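Roluvow Desk Set – README

Welcome! Roluvow is a collection of pictures and notes on ordinary office desks and the small stuff that ends up on them. It started as a side project at Proruvach in October, when we were moving people between rooms and kept noticing how much you can tell about a working day from the top of a desk. We got hooked, and it grew into a proper set with labels, notes and a folder layout that (mostly) makes sense.

What's in it

The current release has 3209 pictures of desktops from 33 rooms. Every desk is a real one in a real office. We didn't go looking for pretty desks, and we didn't style them. The wide wooden ones with a curved front are my favorites by far, and there are plenty of those in the Mota folder. They have a lot of surface, the light wood makes small items easy to pick out, and the side return gives people a second place to pile things up.
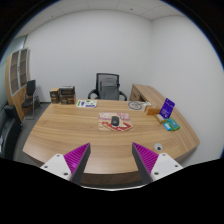 Each picture comes with a short text note and a list of items. The notes are written in everyday words, so you'll find "mouse," "mouse pad," "flyer," "coaster," "cardboard box" and so on. We tried a longer, fussier list of names early on and it was no fun for anyone. Plain words won, and the labeling went much faster after that!

Folders

mota/ – large desks, mostly single-person offices
serkico/ – shared tables and long benches
extras/ – shelves, window sills, the tops of filing cabinets
notes/ – one plain text file per picture, same name as the picture
items.csv – every item label, with the folder and the picture it belongs to

If you only have time for one folder, start with mota/. It has the best mix of big things (boxes parked at the back corner, chairs) and little things (cards, small packages, coasters).

How items are labeled

Items are grouped under 12 headings: paper, boxes, drinks and coasters, pens, computer gear, cables, food packages, cards and signs, bags, plants, furniture, and other. An item gets one heading only. When something could go two ways, we label it by what it looks like on the desk. A box that might hold tea or might hold staples is just a box.

Position is given in loose terms: front, middle, back, left, right, seen from the side the picture was taken from. A card at the back left is "back left" even if the person who sits there would call it something else. This matters more than you'd think with corner desks, where "front" depends a lot on where you're standing.

Things that are part of the desk itself, like a cable grommet set into the top, go under furniture. We went back and forth on that one. My first draft had grommets under cables, and then I found myself labeling cables that weren't there.

Small flat printed things are the hardest. Flyers, cards, thin packages and mouse pads can look a lot alike from a low angle, and their labels don't always agree from one picture to the next. If you're searching for one kind, check the other three as well.
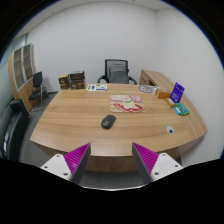
Issa Nimri wrote in that the "boxes" heading was doing too much work, with big brown cartons and tiny colored packages all in one pile, and asked for a size column so the two could be told apart. Great suggestion, and it's in! The column is called "size" and takes small, medium or large. Small means it would fit in one hand, large means you'd want both arms, and medium is everything else.

Known problems

– Text on packages and flyers is often too small to read. We only copy it into the notes when it's clear.
– The same desk can show up more than once with things moved. Use the room number if you need to keep those together.
– 3 rooms in serkico/ have no notes yet. I'm working through them.
– Chairs are labeled only when most of the chair is showing, so don't use this set to count chairs.

Using it

Unzip everything into one place and keep the folder names as they are, or items.csv won't line up. The pictures and notes can be used for research and teaching. Please mention Roluvow by name, and if you make something with it, write and tell us – seeing what people do with a pile of desks is the best part of the job.

Corrections are very welcome. Send the picture name, the label as it stands, and what you think it should be.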